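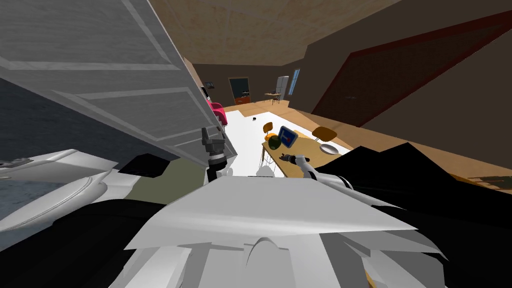 Pale grey cabinet door with raised panels, swung open.

Kitchen > Cabinets > Fixing doors that sag or rub

I put off fixing my cabinet doors for most of a year. One of them rubbed on its neighbor every single time I got a mug out, and another had dropped so low it left a little scuff line on the frame. Then I finally sat down (well, squatted down) with a screwdriver in August and did the whole kitchen before lunch. If your doors have the cup style hinges that hide inside, you can do this too!

First, open the door and look at the hinge. Most have two screws you care about. The one closer to the front of the cabinet usually moves the door left and right. The one farther back usually lets it slide in and out. Up and down is normally handled by the screws that hold the plate to the cabinet wall. Mine are Verkex hinges from the hardware store in Birkgate, and yours may be laid out a bit differently, so turn one screw a little and see what happens before you trust me.

Use a hand screwdriver, please. I stripped a screw with a drill the first time and had to go back to the store for one tiny screw - very annoying. A number 2 Phillips fits most of them.

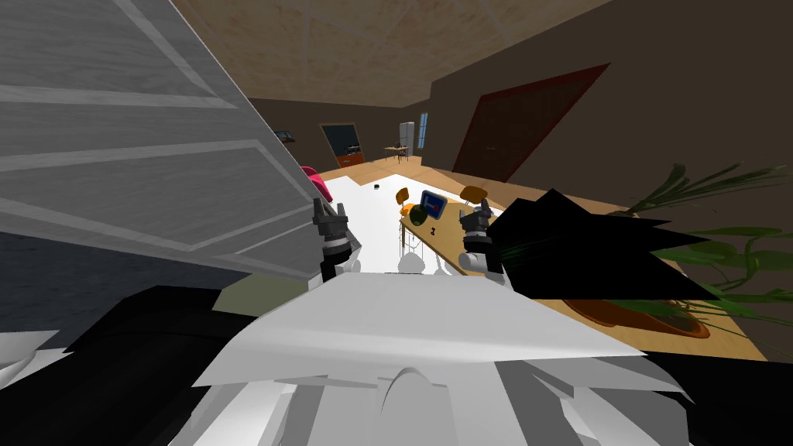
Now close the door and look at the gap along the side. If it's wider at the top than at the bottom, the door is leaning and you only need to change one hinge. Give the side screw a half turn, close the door, look again. Then another half turn if it needs it. Go slow. I got impatient and cranked mine all the way over, and then I couldn't remember where I'd started.

If the whole door sits too low, loosen the plate screws on both hinges just enough that the door can shift. Lift it to where you want it and tighten the top plate first. My neighbor Yanling Ding held the door up for me while I did this part, and I really do recommend getting a helper for the tall ones. A stack of books under the door works too if you're on your own.
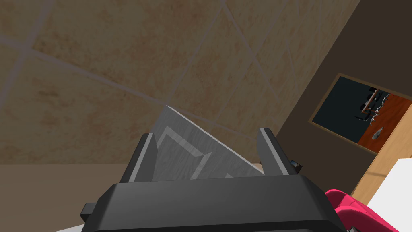
Sometimes a screw just spins and never grabs. That means the hole is worn out. Take the screw out, dab some wood glue on a couple of toothpicks, push them in, and snap them off flush. I leave mine for 60 minutes before I put the screw back, and longer if I've been heavy-handed with the glue. Don't hang the door's full weight on it until the glue has set all the way (the bottle will tell you how long).

Last thing, open and close every door a few times and check for rubbing. I had to redo 5 of them the next morning, mostly little quarter turns. Stick on new felt bumpers while you're in there if the old ones have gone hard.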